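November, 4.20pm. Glue drying tests, batch 339. Hide glue from Matoušek went lumpy again, strained it twice. Shed too cold, I think.

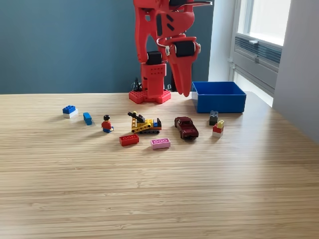
Clamped the oak offcuts anyway. Dong-hyun wants them left overnight – fine by me. Pot 9 smells off, binned.

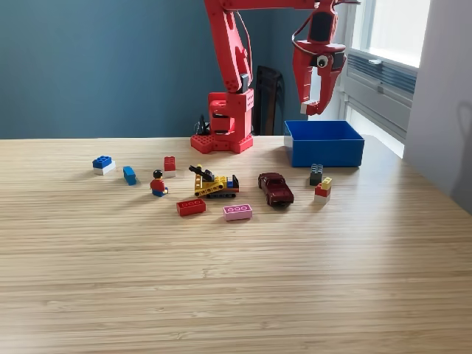

Blue bin, back right of table.

Woleck order: 91 dowels, short ones. Vlasta to ring them abuot the wrong size. 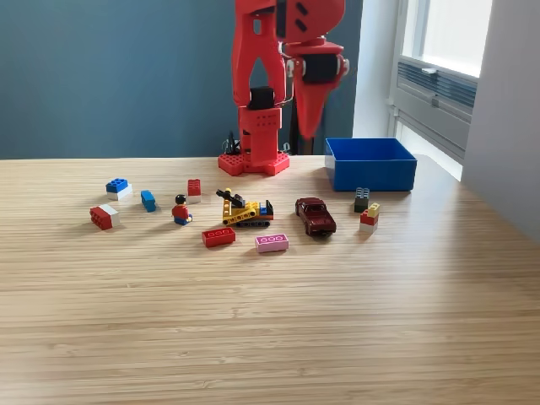 Also need new brushes, the cheap ones shed hairs in the joint. Check clamps first thing.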